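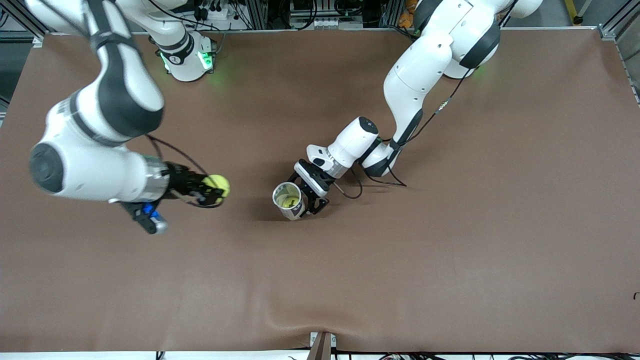
Why does a paper cup have a rolled rim?

The roll makes the top of the cup stiff. Paper bends easily when it is flat, but a strip that has been curled into a small tube is much harder to bend, so the mouth of the cup stays round when you pick it up. The roll also gives your lips a smooth edge to drink from and gives a lid something to grip.

Chapter 4
Hollow things

Most of the objects in Chapter 3 were solid. A brick, a wooden spoon and a rubber stopper are made of the same stuff all the way through, and you can guess a good deal about them from the material alone. This chapter is about objects with very little in the middle. A tennis ball and a paper cup will be our main pair. Both are cheap, both turn up in most homes and schools, and both depend on a thin wall doing a large share of the work.

By the end of the chapter you should be able to describe how a thin wall can be made stiff, say what a closed shell does that an open one cannot, and carry out the squeeze test in Section 4.4. You will need the terms shell, rim, seam and lining, which are explained as they come up.

4.1 Open and closed shells

A shell is a thin wall that curves around a space. If the wall goes all the way round, the shell is closed. If there is an opening, it is open. A tennis ball is a closed shell and a cup is an open one. An egg is closed until breakfast, and each half of the broken eggshell is then an open shell.

The difference matters when you squeeze. Press on a closed shell and the air inside has nowhere to go. It is pushed into a smaller space, its pressure rises, and it pushes back on the wall. Press on the side of an empty cup and the air simply leaves through the top. The wall of the cup has to resist your fingers without any help from the air.

You can feel this with a plastic drinks bottle. Hold a 500 ml bottle with the cap off and squeeze it. Then let it spring back, screw the cap on tightly and squeeze again. The wall is the same wall, but the bottle feels much firmer the second time.

4.2 The tennis ball

A tennis ball starts as two half-shells of rubber. They are joined to make a hollow core, and the core is covered with two pieces of felt, each shaped a little like a figure of eight. The curved line that winds over the ball is the seam where the two pieces of felt meet. It is one continuous line, and if you follow it with a fingertip you will come back to where you started.

Many people think the seam they can see is the place where the rubber halves are joined. The join in the rubber is underneath the felt and is a plain circle. To find it you would have to cut the felt away.

Most tennis balls are filled with air or another gas at a pressure higher than the air outside. This is why a new ball feels hard and bounces well. The gas slowly works its way out through the rubber, even if the ball is never used, and this is why new balls are sold in sealed cans. There are also pressureless balls, which have a thicker rubber wall and depend on the wall for their bounce. They keep their bounce for longer, though many players find them stiff.

The felt has its own jobs. It slows the ball in the air and helps the strings of the racket to grip it. It also wears away. A ball used on a rough court loses its fuzz, and a bald ball flies faster than a new one when hit in the same way. The bright yellow-green colour was chosen so that the ball would be easy to see.

4.3 The paper cup

Paper on its own makes a poor cup. It soaks up water, and wet paper is weak. The board used for cups is therefore given a lining, usually a very thin layer of plastic, on the side that touches the drink. Cups for cold drinks may be lined on both sides, as water from the air collects on the outside of a cold cup and would soften the board.

The wall is cut from a flat sheet. The blank, as the flat piece is called, is a curved strip shaped like part of a ring. When the two short edges are brought together and overlapped, the strip becomes a wall that is wider at the top than at the bottom. The overlap is the side seam. You can usually find it by running a thumb round the cup – there is a small step where the board is double.

The base is a separate disc with its edge turned down. It is set a little way up inside the wall, and the bottom of the wall is folded in around it. This leaves a shallow space beneath the cup, so that it stands on a ring and the base itself stays clear of the table. A cup made this way will stand steadily on a surface that is slightly uneven, such as a cloth or a mat with a few creases in it.

Last of all, the rim is rolled outwards. Of all the steps, this one does the most for the feel of the cup in the hand.

The sloping wall has another use. Empty cups fit inside one another, so a tall sleeve of them takes up little more room than a few cups standing side by side. Tennis balls cannot be stacked in this way. A carton of balls is always partly a carton of the gaps between them.

Case study: the Bolora cup

Jeferson Pacheco designs packaging for Bruver, a small firm that supplies canteens. One of its cups, the Bolora, was too soft near the top, and people were spilling drinks when they lifted a full one. The obvious answer was thicker board, but this would have made every cup heavier and dearer.

Pacheco made a set of trial cups by hand. Some had thicker walls and the ordinary rim. Others had the ordinary wall and a tighter, rounder roll. He pressed each cup from the side, just below the rim, and wrote down how far the wall moved. The cups with the tighter roll moved less than the cups with the thicker wall. Bruver kept the old board and changed the rim.

His notes also record a cup that failed. The roll had been made so tight that the lining cracked, and water crept into the board from the top edge down. "Stiff for a morning," he wrote next to it, "and soggy by lunch."

4.4 The squeeze test

Work in pairs. You will need a tennis ball, an empty paper cup, a ruler, some books and a plain mat or cloth to stop things sliding. Choose a clear part of the bench.

Lay the cup on its side on the mat. Measure the width across the rim from top to bottom. Rest a 100 g mass on the rim, keeping a hand close by to steady it, and measure again. Take the mass off, wait a moment and measure a third time. Write all three readings in your table.

Now cut the rolled rim from a second cup, keeping the cut as level as you can, and repeat the steps. Take care with the scissors at the side seam, where the board is thicker.

For the ball, stand a pile of books on either side to keep it in place and lay a flat board across the top of the ball. Measure the height of the board above the bench. Add masses one at a time and note the height after each. If you have an old ball as well as a new one, test both and use a separate column for each.

Keep your tables. The readings are needed again in Section 4.6, where the cup with no rim is compared with a tube of the same paper.

4.5 Thin walls that curve two ways

The wall of a cup curves in one direction only. You could slit it down the side seam and lay it flat without stretching or tearing it. The wall of a ball curves in two directions at once, and no amount of careful cutting will make it lie completely flat. Try it with the peel of an orange. Small pieces come close, but a large piece will split at the edges when you press down on the middle.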